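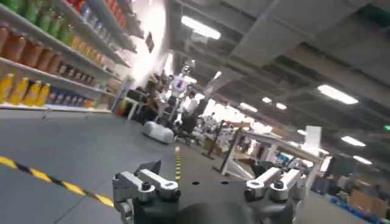
Ticket 381, Nidwood practice store, aisle shelving. Reported problem: stock on the tall white unit keeps ending up on the wrong shelf after restocking, and the printed shelf plan doesn't match what is out there. Checked the left side first. Green bottles are on the top shelf, with the red containers farther along and the blue and white packages next to them. The large orange-brown bottles are one shelf down, then the smaller amber ones. Yellow bottles are on the lowest shelf I could check from the aisle, next to the blue and purple ones. The Drumness plan has yellow and amber the other way around.

**Status:** open, waiting on labels
**Priority:** low
**Site:** Brannigan building, ground floor

**Log**

- Compared the plan on the wall with the file on the shared drive. Wall copy is revision 6, file is revision 8. Restocking has been done from the wall copy.
- Printed revision 8. It still has yellow and amber swapped, so the error is in the plan and was carried over.
- Checked the label strips. Zomodmont strips slide if the end clip is missing. Two clips missing on the amber shelf, replaced from the drawer.
- Asked for the swap to be corrected in the file. No reply yet.
- Light brown boxes at the far end are not on either revision. Need to know if they get their own label or go back to storage. Left in place.

**Workaround:** restock by the bottles already on the shelf and ignore the plan for the two lower rows.

**To do:** reprint once revision 9 is out, take down the old wall copy, order more end clips (last box is nearly gone). Recheck in August after the next full restock.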